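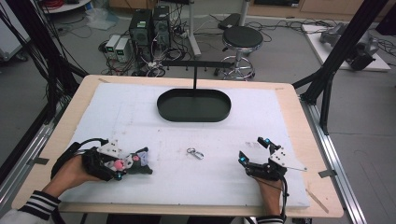 How We Look After a Pair of Hand-Held Grippers

At the Ulleck Workshop in Clonomstead, people teach robots by doing small jobs with a gripper in each hand. A gripper is a tool with two fingers that close together, rather like your finger and thumb. Picking up a soft toy or a key ring gives each finger plenty of work. Good care keeps the pair ready for the next job.

Looking at the pads

Each finger has a dark pad on its inner face. The pad helps the finger to hold things without slipping. Pads rub against toys, metal and the table, and the edges may begin to fray. Before each session, a member of staff checks both pads under a bright lamp. Any loose threads are trimmed with small scissors. A pad is changed after 300 hours of use, or sooner if it has begun to peel.

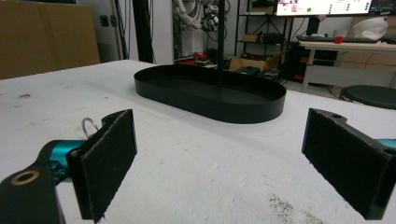
Derek Bunting asks whether a worn pad really matters if the gripper can still close. It does matter, he is told, as a smooth key ring can slide out of a worn pad although a soft toy stays put.

Checking the joints

The fingers must meet evenly. To test this, the member of staff closes the gripper on a strip of thin paper and pulls gently. If the paper slips out at one side, the finger is not straight. The screws are then loosened, the finger is moved a very small amount, and the screws are tightened again - never too hard.
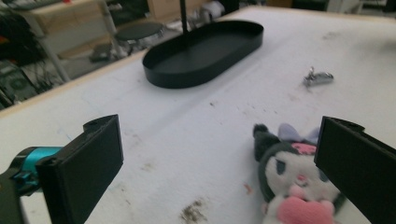 The same test is done on the other gripper, and both results are written in the workshop log. By Thursday, July 27, 2023, the log held 1,689 checks. Reading back through it helps the staff to see which parts wear out first.

Setting up the table

The tray goes in its place on the white table, and the small objects are laid out for the job. Dust and crumbs are wiped away, as grit can stick to the pads. Cables should hang freely and must not pull at the wrist.

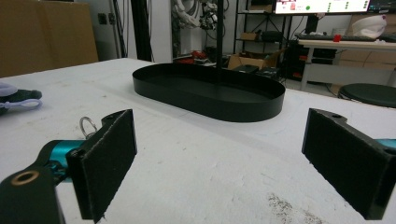 Gripper fingers, with the tray further back on the table.

Words to know

Pad: the soft layer on the inside of a finger.
Joint: a place where two parts meet and can move.
Log: a written record of work done.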